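4.2 Cell setup and upkeep

The Redavley cell is one mobile base with a single arm, plus its simulated copy. Everything gets tried in the copy first. Kitchen scene, loaded at startup, same floor plan each time – we stopped randomizing the layout in September, too many failed loads. Before each batch the base is sent to its start pose and the map is checked against the fixed items: counter, refrigerator, table legs. If the map is off, reload and redo, no hand edits.

Chairs were the main trouble. Thin legs, some of them crossed, and the planner kept treating the gaps as free space. We padded the collision shapes and that mostly took care of it.
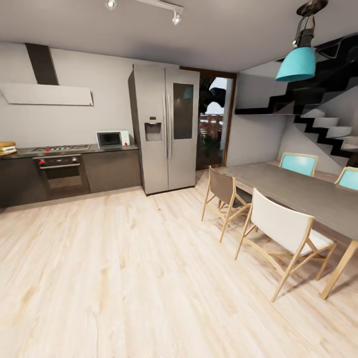
Figure 3. Kitchen and dining scene used for the cell checks, arm not loaded.

Wheel odometry is zeroed every 500 runs. Skipping this once cost us 76 runs, all of them dropped from the results. The Stesatari drive board also needs its log cleared by hand, otherwise it fills up and the base stops with fault 711. Not a hardware fault, though it looks like one. Power down, pull the card, wipe, restart, then re-home the arm before teh base is allowed to move. Gripper pads (Lamont, soft type) get swapped when the edges start to curl – no fixed interval yet.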